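Clokside, week one

So we moved. April, rain, a van that was 6 feet shorter than the one I booked. Still finding forks in with the towels. Left Drovville before seven in the morning and got the keys at noon, then sat on the stairs eating crackers until the couch showed up.

The apartment is fine. Smaller than it looked. Third floor, no elevator, which I knew and had sort of decided not to think about. Bus 43 stops right outside and you can hear the doors hiss from the bedroom. Rent is 1495 and that's with water, so I'm not going to complain. Well, I'll complain a little. The hall light has a timer that gives you maybe half a flight.
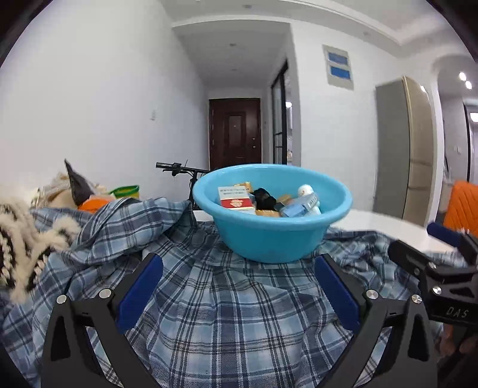
Unpacking is going slow. I had a system, color stickers, a list, the whole thing, and it lasted until box 35 when the stickers ran out and I just started writing MISC on everything. MISC is now most of the living room. Small stuff is the worst becuase it doesn't belong anywhere, so it goes in whatever's open. Pale blue plastic basin, great, in you go: a pack of cigarettes, a white bottle, little cardboard packets. Sorted. Next.

Annelies Nijs called from Bragança last night and wanted a tour over the phone. Gave her the kitchen and the view (parking lot, one good tree). She says paint before you put the shelves up. Shelves are already up. Two of them anyway, and one leans.

Things still to do: change the adress at the bank, get a shower curtain, find the drill, return the drill bits I bought thinking I'd lost the drill bits. Internet guy comes tomorrow between eight and whenever.

More when I find the good lamp.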